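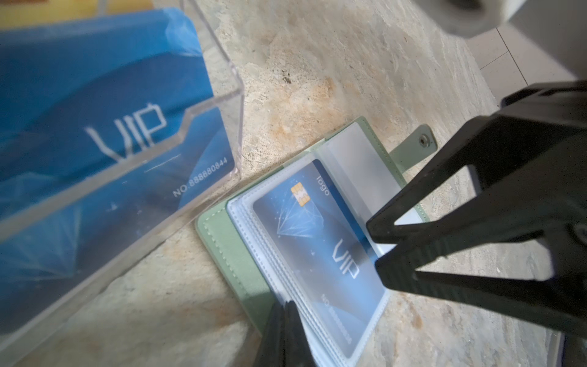 Card handling at Clatbridge: VIP cards, a sage-green wallet and the gripper.

Robot Demonstration Operators - part-time, paid, no experience needed

Clatbridge is looking for people with patient hands to help us teach robot arms to handle small everyday things. You'll steer the arm yourself, one short task at a time, and each run you record becomes an example for our learning system, Pinine. If you've ever spent a happy evening on a model kit or a tricky bit of sewing, we'd love to meet you!

The current set is all about cards and the things people keep them in: sleeves, wallets, clear display boxes. Thin, shiny objects are hard for a robot, and clear plastic is harder still, so we want lots of different people doing this in lots of different ways. Your slow, slightly odd way of getting a card into a sleeve is welcome here.

What a shift looks like

Shifts are 3 hours, mornings or afternoons, with a break whenever you want one. Most operators record roughly 200 runs in a shift once they've settled in. Between runs you move the objects, turn them, swap one for another and go again. Fumbled runs get kept too - just mark them as fumbled and carry on.

Who we're looking for

- Age 18 or over
- Comfortable sitting and using both hands for stretches at a time
- Able to read short written instructions in English
- Free for at least 2 shifts a week through the end of September

Left-handed people, please apply! We're short of you. Glasses are fine, and so is never having touched a robot. Your first shift is training, paid at the normal rate, and you'll sit beside an experienced operator for all of it.

How to apply

Send a few lines to Cúc Đàm, who runs the operator team, with the shifts you could do and something you like making or fixing with your hands. No résumé needed. We read applications every Friday and invite people in for a short tryout at the arm. Bring a friend if they're curious - they can have a go too.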